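Plamard Benchtop Tray Sealer: Two Months In

We pack small plastic parts for other people. Caps, clips, the little feet that go under appliances, that kind of thing. For years we sealed every blister tray by hand with a heated plate and a lot of patience, and last June I finally talked my business partner Helju into a proper benchtop sealer. The dealer (Siddiqui, very nice on the phone, slow on email) offered us a Plamard or an Arnow, and we went with the Plamard mostly for the bigger drawer. I waited two months before writing this so I'd be past the new toy stage. Then I forgot to post it, so here we are on 25 January 2021 and I've tidied it up a bit!

Setup

It comes in one big box with the drawer packed separately. Ott and I got it onto the bench and running before lunch, and that includes the time we spent looking for the right hex key (it's taped under the lid, don't throw the foam out like we nearly did). The manual is fine. The wiring diagram is tiny, so take a photo of it with your phone and zoom in.

You do need compressed air. Our little shop compressor keeps up, but it kicks in more often than I'd like and you can't have a phone call next to it.

Daily use

Load four trays, lay the card on top, push the drawer in, wait for the beep. The cycle on our usual trays is 18 seconds, and that's a nice length because you can fill the next set while it runs. Tirta does most of our short runs and he had the rhythm of it by his second box. The drawer slides beautifully, I have to say. I keep opening it just to feel it.

What I don't love is the control panel. Every job setting lives under a number, you can't give it a name, and there are 50 slots, so we've ended up with a handwritten sheet next to the machine that says things like "12 = clear clips, NOT the gray ones." The buttons are also flat, with hardly any click, and with gloves on I've started the wrong job more than once.

Cleaning is a wipe of the plate and the drawer rails at the end of the shift, once it's all cooled down. Soft cloth only, no scrapers, the coating marks if you look at it funny.

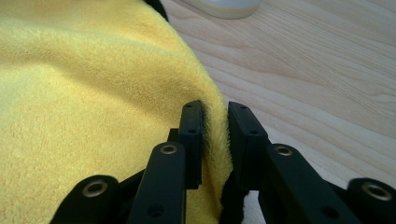 Parts and service

We've needed two things so far, a new drawer gasket and a sensor that went fussy and kept telling us the drawer was open. The gasket came fast. The sensor took longer, and I got bounced between Siddiqui and Plamard before Eyerusalem on the service desk took pity on me and stayed on the line while I swapped it. Great help, but I'd have liked her number on day one.

Would I buy it again?

Yes, for our size of shop. If you're running the same tray all day long you'll want something with a rotary table, and the folks at Galia down the road are very happy with theirs. For mixed short runs like ours the Plamard earns its bench space. Four stars, and I'd give it the last one if they'd let me type a job name.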